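3.2 Existing Conditions in the Storage Room

The storage room on the lower level of Deltingate Hall serves four student groups and the department office. Our team was asked to propose a layout that would let all five users find and return their materials without assistance. Fieldwork took place in January, with access to the room limited to Tuesday mornings.

Comfort Fiadzo and Hammad Kakakhel compiled the inventory, which reached 1,376 entries. Of these, 40 could not be matched to any current user and were listed separately for review by the department. Somkiat Thaweesak prepared the floor plan and recorded the depth of the shelving, the door swing and the clear floor area.

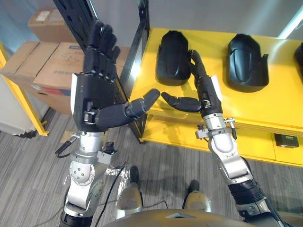 Figure 4. Storage room, with shelving and gray striped carpet.

The floor covering affected the proposal in two ways. Rolling carts were difficult to turn on carpet when fully loaded, and the stripes proved useful as a guide for keeping the aisle straight - a point raised by Solange Pelletier during the second visit. The team therefore recommends that heavy materials be kept near the door and that no cart be loaded above its second tier.

3.3 Labeling Trial

A trial of the proposed labels was carried out with 22 participants, each of whom was asked to locate three items and return them to the correct shelf. Two participants withdrew before the return stage, leaving 20 complete records. Most errors involved items stored under a former group name. Murdo Morrison revised the label wording accordingly, and the revised set is given in Appendix B.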